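Two Hands, One Plastic Bag and a Month of Chores

I said yes to the Malis before I asked how much it weighed, and that tells you most of what you need to know about how I shop. Ketill Grímsdóttir, our features editor, wanted somebody with a cluttered home and no engineering degree. I had both covered.

So in October a courier left two gray cases in my hallway. The kit is a pair of hand-held grippers with a recorder built into each one, plus a login for the service behind them. You pick up a gripper in each hand, do your chores through them, and upload what you did. The company turns that into training material for whatever arm you own or rent. It costs 1197 for the pair, and for that you also get 3000 minutes of processing, after which you pay by the hour.

Who buys this? I asked Dagný Hjaltadóttir, who runs support at Holanda, the shop that sold me mine (well, lent me mine). Mostly small workshops and a few care homes, she told me, and then a bunch of people like her brother-in-law, who bought an arm for his garage two winters ago and has been looking for something to teach it ever since.

Setup took me one evening. The app wants you to squeeze each trigger all the way, let go, squeeze again, then wave the thing slowly at the corners of the room. I did that in my socks with the dog following me (she thought it was a game, and I let her think so). Pairing the left unit failed twice, and the help page sent me to another help page. Dagný's fix was to pair them one at a time with the other one in its case with the lid shut. That should be printed inside the lid.

The first few days I was terrible. You go from ten fingers to two pinching things, and all of a sudden a sock is a puzzle! By the end of the first week I could fold a dish towel in 13 seconds, which I was so proud of that I called my mother. My forearms hurt in a place I didn't know I had. Take breaks. The manual suggests a rest every half hour and I'd cut that down to every twenty minutes, at least until you quit gripping the handles like you're hanging off a cliff.

What I did like, a lot, is how the service grades your sessions. Each upload comes back with a color and a short note, something like "left hand out of view" or "moved too fast at the end." The notes are plain and mostly fair. I got bossed around by one of them for a whole afternoon over a jar of lentils and came out of it a better person, or at least a slower one.

The nearest rival is the Gadora, which a neighbor let me try for a weekend. It's lighter and the triggers feel nicer, but it comes as a single unit, and you notice that the minute a job needs something held steady while you pick with the other hand. Its app is prettier. Its notes are useless.
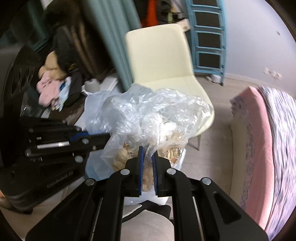
Bags were the thing I most wanted to try, and Vadwood, the outfit that writes the task lists for the service, has a whole section on them. Hard boxes are easy and mugs are fine, but I don't live in a house of boxes and mugs. I live with crinkly see-through plastic that bunches into a hundred folds and throws the light back at you, with something lumpy and beige at the bottom and something else in its own clear wrap next to it. The ribbed blue pads on the jaws are meant for exactly this kind of slippery film, and going in with one gripper from the side and the other straight ahead became my standard move. I'd still like a softer trigger for it. With the one they ship, I kept pinching harder than I meant to.

Vadwood's list has you do every bag task from several angles, and I'll admit I skipped ahead. The grader caught me, of course. Orange note: "same approach as last session." Fine!

Would I pay for it? If I had an arm in the garage, yes, and I'd get the pair. For anyone without one, it's a lot of money to get better at folding towels. Ketill wants the cases back by the end of the month, and I've asked whether I can keep them one more week, mainly to finish the laundry section.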